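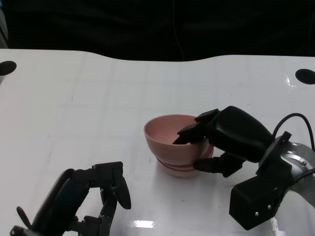 Section 4. Working beside the Zirine station

4.1 Who should read this section

This section is for the people of the Villaseñor tableware shop who prepare, watch and unload the Zirine station during the shift. It is not for the technicians of Windar, who have their own service book. If you have worked at the hand inspection bench before, please read also 4.6, where the changes in your tasks are explained.

Text revised 2023-04-21 by Noemí Maldonado.

4.2 What the station does and what stays with you

The station takes one piece of ceramic at a time by the rim, with one finger inside the piece and one finger outside, against the wall. The other hand waits open until the program calls it. The lifting and turning, which before was done by your wrists many times in each shift, is now done by the two hands.

The decision about the piece is still yours. The station does not know if a glaze is beautiful or ugly. It reports only how the fingers feel the piece, and it stops when the feeling is outside of the limits. You look at the piece and you say if it goes to packing, to second quality or back to the kiln room.

4.3 Before you start the shift

1. Check that the button of emergency stop is free, and that you can reach it from your standing place without leaning over the table.

2. Wipe the white tabletop with the dry cloth. Do not spray any liquid on the table. If you need liquid, put it on the cloth first, away from the station.

3. Take off rings, bracelets and loose gloves. Long hair must be tied.

4. Log in on the panel with your own number. Do not continue the session of the person from the shift before you.

5. Choose the program for the shape. Bowls with a foot use program 67. For other shapes, see the list in the door of the cabinet.

6. Press HOME and wait until both arms are still and the panel shows READY.

Caution: While the arms go to HOME they can pass over the middle of the table. Stay behind the yellow line, also if you see that they move slowly.

4.4 Checking the fingers

Do this check at the beginning of each shift, and again after any fall or collision of a piece. The station must be in PAUSE.

1. On the panel, open the view of the wrist camera. The background in this view can be very bright and tilted. It is normal and you do not need to correct it.

2. Look at the rounded fingertip. Fine ridges go across its surface. A slightly scuffed tip can be used, but if you see a cut or a piece of the surface is missing, do not start, and call the shift lead.

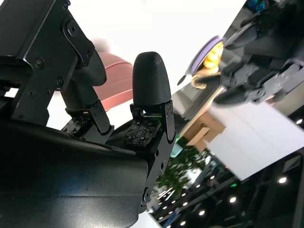
3. Look at the dark sensor pads, one at the base of the bent finger and one under the fingertip of the upright finger. The pattern of small squares must be clean. Ceramic dust on the pad gives a false reading.

4. If there is dust, remove it with the soft brush from the drawer. Brush in one direction only. Never use compressed air.

5. Look at the screws of the bracket. You do not tighten them yourself. If one looks raised, write it in the shift book and call Cirilo Arellano.

6. Press TOUCH TEST. Both hands close with no piece between the fingers and open again. The panel must show PASS for both sides. If it shows FAIL, repeat the test one time. After 2 fails the station stays locked until the shift lead opens it.

4.5 Placing a piece and taking it away

1. With the station in PAUSE, put the piece on its foot near the center of the table. Only one piece can be on the table.

2. Turn the piece so that any mark you already noticed is toward you.

3. Step back behind the line and press START.

4. Wait until the panel asks for your decision. Look at the piece from your place, choose the result on the panel, and confirm.

5. When the hand has released the piece and the lamp is green, take the piece away with both hands.

Note: If the panel shows code 510, the fingers have closed but the pads feel too little. Press PAUSE, put the piece again in the center and start again. Do not push the piece into the fingers by hand.

Caution: Do not try to save a piece which is slipping. A bowl can be replaced.

4.6 Changes in your tasks

From June, the quantity per hour on the wall board belongs to the station and is not written under the name of a person. You can pause the station when you have a doubt, and a pause does not need a permission.

Each person stays 4 hours at the most at the station in one shift and then changes to packing or glazing. In the trial at the Nudetdale workshop some colleagues told us that watching makes them more tired than lifting, so please do not exchange your turns to stay longer.

The hand inspection bench remains open for cups with handles and for special orders. If you wish to keep this skill, ask the shift lead to put you in the rotation of the bench.

Proposals about this section can be written on the last page of the shift book. Cirilo reads it at the end of each week and answers on the same page.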